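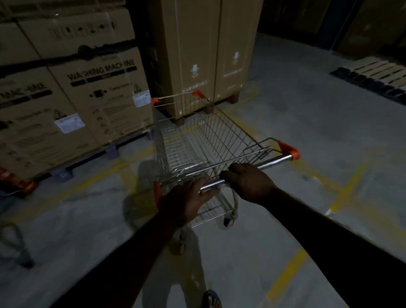
Does the order of a shop's shelves change how much people spend on fresh food?

Moving the fruit and vegetables nearer the door was followed by a small rise in spending on them, though our figures come from one shop and a short period.

Project report by Beatrice Koech and Eoin Ní Chonaill
Monday, May 7, 2018

Background
Grarnside is a small supermarket on the edge of Fillville. Until April the fresh food was kept at the back, past the tins and the bread. The manager, Francine Boychuk, was already planning to move it and agreed to let us compare till receipts from before and after.

Method
We collected receipts for 8 days before the move and 8 days after it. Shoppers left them in a box by the tills if they wanted to take part. We sorted each receipt into fresh, frozen, tinned and other. Potatoes were hard to place and we put them under fresh.

Results
Fresh food made up 16 per cent of spending before the move and 18 per cent after it. That is a rise of 2 percentage points. Tinned food fell slightly and frozen food stayed the same. Most of the change came from salad and soft fruit — onions and carrots hardly moved.

Problems
The weather was warmer in the second period, which may explain the salad. Strawberries were also on offer for part of it. People who chose to leave a receipt may not shop like everyone else. Adeel Gilani suggested using the Doherty Road shop as a comparison, but we did not get permission in time.

Further work
We would like to repeat the count in winter, with a second shop where nothing has been moved.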